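October, late

Finished Bromumholm tonight, all eight episodes in four evenings. I had meant to make it last the month.

It was better than I expected after the first one, which was slow. The lighthouse part goes on too long and there are two brothers who look so alike that I mixed them up until the funeral. From episode three it settles down. Liesl Danzer plays the harbour doctor and she carries most of it. She hardly raises her voice, even in the scene with the ledger, and I rewound that one to hear what she said to the clerk. I still didn't catch it, so I put the subtitles on and left them on.

The ending I'm less sure of. We find out who moved the boat but not why the mother kept the coat, and the coat was in every episode. Either they forgot or they are saving it for a second series. I'd rather they had just told us.

Rang Rosalie after dinner. She had stopped at episode five and made me promise not to say anything, then asked me whether the doctor dies. I said no. She said that was saying something. We talked for 20 minutes, mostly about the music, which she hates and I like -- the same four notes on the piano each time somebody looks at the sea.

Kallix has put the price up again. I looked through the list to see whether it was worth keeping. It says there are 500 series on there now, but I have seen the ones I want and the rest seem to be about chefs. I'll keep it until the new year and then decide.

Started the first Moser afterwards because it was only half past nine. A detective in Fulham who used to be a locksmith. The locks were good and the detective was dull. His flat is number 241 in one shot and 306 later on, and I noticed that more than the murder. Turned it off before the end.

Bed by eleven. Tomorrow, one more Moser, and if he hasn't picked up by then I'll go back and watch the ledger scene again.

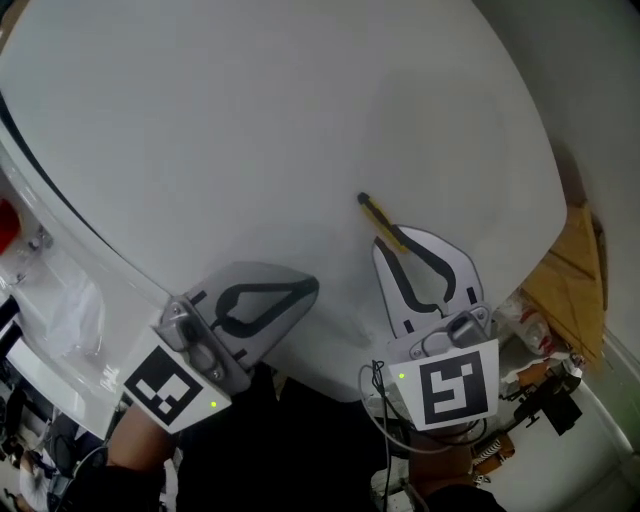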